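# Dorus Folding Draft Screen

The Dorus is a screen you put between yourself and a draft. Fuva has sold it for years to people in old houses, people in new houses that were supposed to be better than old houses, and one bowling alley that keeps reordering and won't tell us why.

It comes in two sizes, stands up on its own, and folds flat enough to live behind a couch until October, when you will remember it with real affection.

**Item 939**, single width
**Item 1504**, double width, for hallways and ambitious dogs

## What it does

Cold air comes in low, crosses the floor and finds your ankles. The Dorus gets in the way. It won't heat a room, lower your bill to nothing or fix the window, which you should still fix. It makes the chair by the window a chair you can sit in again.

The panels are wool felt over a light frame, and they hang to within a finger's width of the floor. Early versions touched the floor. They also picked up every crumb in the county, and we heard about it.

## Colors

Oatmeal, Moss and a dark blue we call Yau. Customers ask what Yau means. It's the name of the dye lot that came out right after a long run of ones that didn't, and by then we were too tired to think of anything else. If you're matching the screen to your walls, order swatches first. Color on a monitor is a rumor.

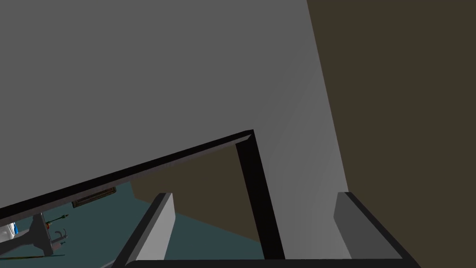
*Gray against olive brown, with black trim.*

## Setting it up

Unfold the panels past flat, then bring them back to a shallow zigzag. A straight screen falls over. So does a screen with a wet coat on it, and we can't stop you, but the warranty can.

The hinges are Zevton friction hinges and will feel stiff for the first week or so. Leave them alone. Oil makes them loose, and a loose hinge means a screen that slowly closes itself during dinner.

Keep it at least 40 inches from stoves, space heaters and fireplaces. Felt is slow to burn, but please don't run your own test.

## Care

Brush it or vacuum it on low. Spills come up with cold water and a towel if you get to them quickly. Cat hair is, for practical purposes, permanent; choose your color with the cat in mind.

## Shipping and returns

Ships in one long box, usually within 8 working days, longer in December. Returns are fine for two months if the panels are clean. Please save the box. It's an awkward shape, and you won't find another one.

Replacement feet, hinge pins and single panels are on the parts page. Have your item number handy, printed on the tag inside the left panel.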